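Sorting a play kitchen – what goes with what?
Posted in Toys and Playrooms, 2023-09-30

I've taken over the play kitchen bits for our toddler group and I'm stuck on the pans and utensils. The big toy pan has turned into a bin for everything – pretend bread, a sponge, you name it – and the spatula never has a home. I thought of marking out squares with blue tape on brown paper so every piece gets a spot, but is that daft with 18 two-year-olds? And can a sponge live in with the food? 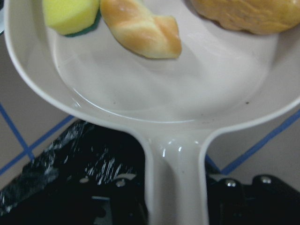
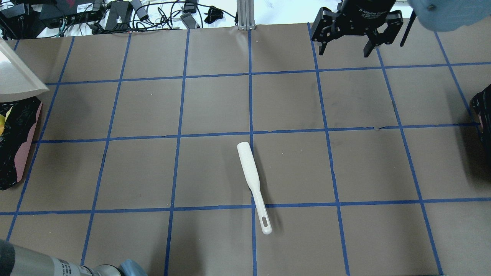
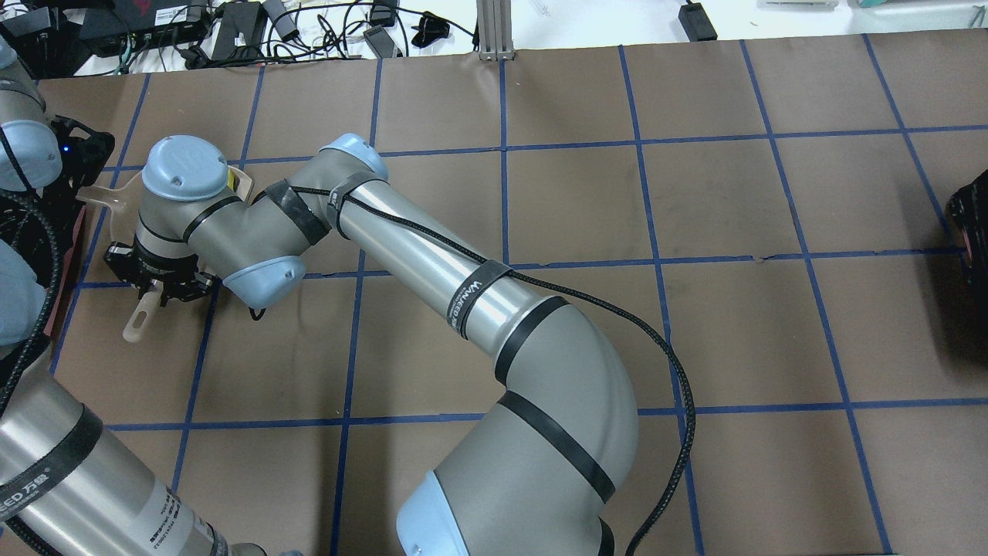
The pan with the bread and sponge in first, then the spatula and the tape squares in the other two.

Cosimo Bellini
We did the tape thing at ours in April and I'd say go for it, but make the squares bigger than you think! Ours were lovely until the long things went down and stuck out over the lines. Spatulas are better hung up anyway – if yours has a hole in the handle, a row of low hooks is all you need (ours came from Mustberg and they've held up fine). I'd take the sponge out of the pan and put it by the pretend sink. Mine always ended up getting "eaten" along with the rolls.

dirnness_mum
just use a basket, they tip it all out anyway

Pellegrini2262
Agree about the hooks. Brown paper won't last on a floor though, ours was in shreds after 2 sessions. Tape straight on to a wipeable mat and peel it off before it goes gummy. Bread in one tub, pans stacked, done.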